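Liltimside Newsletter, 28th October
Home and workshop: can a machine do the washing up yet?

Several readers have written in since the February issue to ask whether it is worth waiting for a household robot before replacing a dishwasher, and one asked whether a small workshop should be saving up for one. The short answer to both is no. The longer answer takes in plates, sponges and a fair amount of patience.
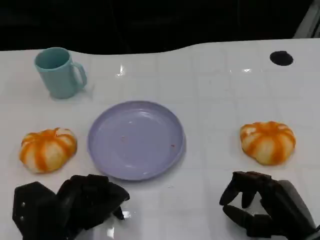
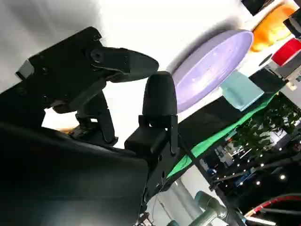 A lavender plate and robot hands. First picture: plate, mug and two pumpkin shapes on a white table. Second picture: a gripper close up, with the plate behind it.

Clearing a table is a good test because everyone knows what the finished job looks like. The plate has to come off without tipping the crumbs on the floor. The mug has to be picked up by its handle or its sides, and if there is tea left in it, it has to stay upright. Anything that is meant to stay, such as a decoration, has to be left where it is or moved and put back. Then the surface gets a wipe. A ten-year-old can do this, usually after being asked twice.

For a machine, the plate is the awkward part. A plate lying flat on a hard table gives very little to get hold of. People slide it towards the edge, or press on one side of the rim and get a fingertip under the other, and they do it without looking. A robot has to be shown that, or has to find its own way of doing it. A shiny white top doesn't help, as the reflections can confuse the cameras that the machine uses to judge where things are. Mugs are easier. They stand up and they have straight sides, and most systems we have read about or watched can move an empty one from one place to another.

What sort of hand to fit is still an open argument. A hand with several jointed fingers can in theory hold anything we can hold, but there are a lot of joints to control and a lot of joints to go wrong. A gripper with a pair of fingers that open and close is simpler and tougher. It will pinch a sponge well enough. It struggles with scissors, bin bags, jar lids and anything that has to be turned in the hand once it has been picked up. Workshops have used simple grippers for years and tend to like them, mostly as they can be mended with ordinary tools.

Some systems also carry a camera at the wrist. When an arm reaches for something it often blocks its own view from the head, and the wrist camera gives it another look at the last moment. The drawback is that the wrist tilts and turns, so the picture tilts and turns with it, and the software has to make sense of that.

Wiping is further behind than picking up. A person wiping a plate presses harder where the food is stuck, checks, and goes back. Most demonstrations show the sponge going round the plate. Few of them show the plate afterwards under a good light. If you see one of these films, it is worth asking whether the plate had anything on it to begin with, and how many goes it took before the one that was shown.

We looked at what is on offer to people who want to try something at home. Kidero makes a tabletop arm for hobbyists, which costs £3000 without a camera. It comes with a good manual and the gripper pads are easy to change. It can be taught to move a cup from a mat to a tray, and on our kitchen table it did so reliably as long as the mat and the tray stayed put. When we moved the tray a hand's width to the left it put the cup down half on the edge. To be fair to Kidero, the box says it is for learning and makes no claims about housework. As a way of spending wet evenings with a teenager it has a lot going for it. As a way of getting the table cleared it is poor value.

Undetti is aiming at small firms. Its machine stands on a wheeled base and has 2 arms, and it is let by the month with a technician on the end of a telephone. We did not get our hands on it, but we did go and see one at work at McIver, the fittings workshop behind the old goods yard, which has been trying out automation of one kind or another since 2021. The jobs it has there are emptying trays of small castings into bins and putting the empty trays on a rack. The trays are all the same size and the rack does not move. It was slower than a person and it kept going through the dinner break.

The staff we spoke to were neither much worried nor much impressed. They said it had taken longer to tidy the bench to suit the machine than to set up the machine itself. Cables had to be tied back, the lighting over the bench was changed, and a line was painted on the floor for people to keep behind. They also said the bench has stayed tidy, and that they rather like it. They have tried it on sweeping up swarf and gave that up within the week. Sorting mixed returns, which is the job everyone there would gladly hand over, is beyond it for now.

That gives a fair idea of where things stand. A machine can do a chore if the objects are few and familiar, if they start in much the same place each time, and if it doesn't matter a great deal how long it takes. Workshops can often arrange things that way. Kitchens mostly can't. There is always a lid in the wrong drawer, a wet tea towel or a cat.

Training is the other cost. The usual method is for a person to guide the arms through the job over and over, with things shifted about a bit between goes, and for the software to learn from the recordings. The Kidero owners' forum has one thread on stacking saucers where the poster had recorded more than 3000 goes over a winter. It now stacks saucers. It does not stack side plates.

If your dishwasher has gone, buy a dishwasher. If you are running a workshop and have a dull job with trays or boxes in it, ask for a trial on your own bench with your own parts, and ask what happens when something is dropped. Get the call-out charge in writing before anything is delivered.

We would like to hear from readers who have one of these machines at home or at work, whatever you use it for. Replies can be left at the library desk or sent to the usual newsletter address.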